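La mesa de trabajo blanca

Tiempo de lectura: 3 minutos

La mesa de trabajo blanca es un mueble de superficie clara y lisa, habitual en talleres, laboratorios, cocinas y estudios de dibujo. Su historia, que es más larga de lo que uno sospecharía al apoyar en ella la taza del café, va unida a la costumbre de ver bien lo que se tiene entre manos: una pieza pequeña que cae sobre madera oscura se pierde con una facilidad desesperante, y cualquiera que haya buscado un tornillo a gatas lo sabe de sobra.

En la comarca de Sotelo, los primeros tableros claros se fregaban con arena y lejía hasta dejarlos casi del color de la harina. Más tarde llegaron los esmaltados, muy queridos por las familias (todavía aparece alguno en los desvanes, con los cantos saltados), y después los laminados, bastante más ligeros.

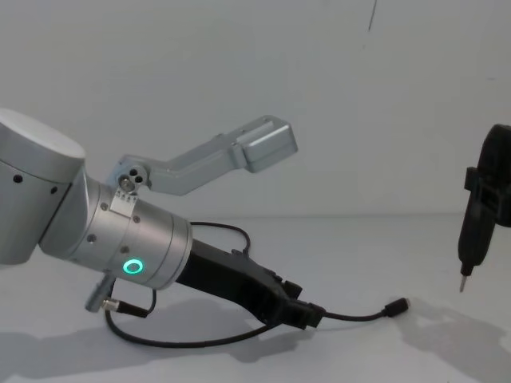 El taller Barnus, de Nelgate, fijó la altura de sus tableros después de probar 17 variantes, y la serie más conocida, la Tenley, alcanzó las 849 unidades. Se vendía en 3 anchuras, con patas regulables y un canto redondeado muy amable con los antebrazos.

En cuanto al cuidado, basta un paño húmedo con jabón neutro. Los polvos abrasivos dejan un velo mate que ya no se va, y el sol directo amarillea los acabados antiguos, sobre todo cerca de las ventanas.

Artículos relacionados
Banco de carpintero
Tablero de dibujo
Esmalte sobre acero
Historia del laminado

Comentarios

marisa_t: ¡Qué alegría leer esto! En casa de mi abuela había una esmaltada y amasábamos allí el pan.

Lupo34: ¿Alguien sabe cómo quitar tinta de un laminado viejo? Con alcohol no sale.

marisa_t: Prueba con pasta de dientes blanca, pero poquita.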